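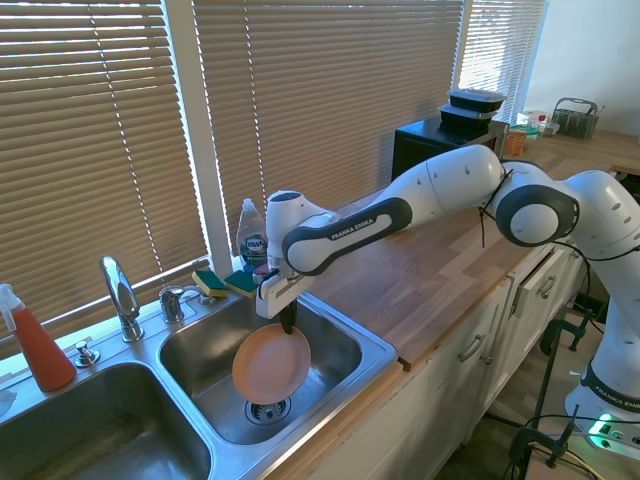
Ticket: slow drain, right basin, second-floor kitchen
Site: Belstead
Opened by: Shu-fen Yau
Assigned to: Ha-rang Nam
Priority: low
Status: monitoring

Reported Monday, 8:26 a.m.
Right basin of the double sink drains slowly after dishes. Left basin is normal. Water stands over the strainer and leaves a film on the plates if they are rinsed late. No leak seen in the cabinet. Faucet flow is fine on both hot and cold.

Ha-rang Nam, 9:40 a.m.
Filled the right basin to a depth of 8 cm and pulled the stopper. Time to empty: 300 seconds. Same test on the left: 70 seconds. The two basins share a trap, so the restriction is upstream of the tee on the right-hand side. Lifted the strainer and cleared rice and a paper label from the underside. Retest gave no real change.

Ha-rang Nam, 10:15 a.m.
Took off the right tailpiece. Grease on the inner wall for most of its length, heaviest at the slip joint. Scraped it, washed it with hot water and dish soap, put it back with a new washer. The old washer was flattened on one side — replace the left one at the next visit too.

Retest: about 70 seconds, level with the left basin. Ran both basins together for several minutes with a dry paper towel under the joints. Towel stayed dry.

Shu-fen Yau, 1:05 p.m.
Draining normally after lunch. Slight smell from the right side. Is drain cleaner OK?

Ha-rang Nam, 1:20 p.m.
No chemical cleaner, please. The new washer has just been seated and I may need to open the joint again. Flush with hot tap water and dish soap tonight and tomorrow. Report back if the smell is still there on the second day.

Requests for kitchen users:
Scrape plates into the bin before rinsing.
Empty the strainer at the end of each shift.
No pan fat in either basin.

Wing-sze Hsieh, 4:50 p.m.
Requests posted by the sink. Two left-side washers ordered, one as a spare. Keep the ticket open until the left one is fitted.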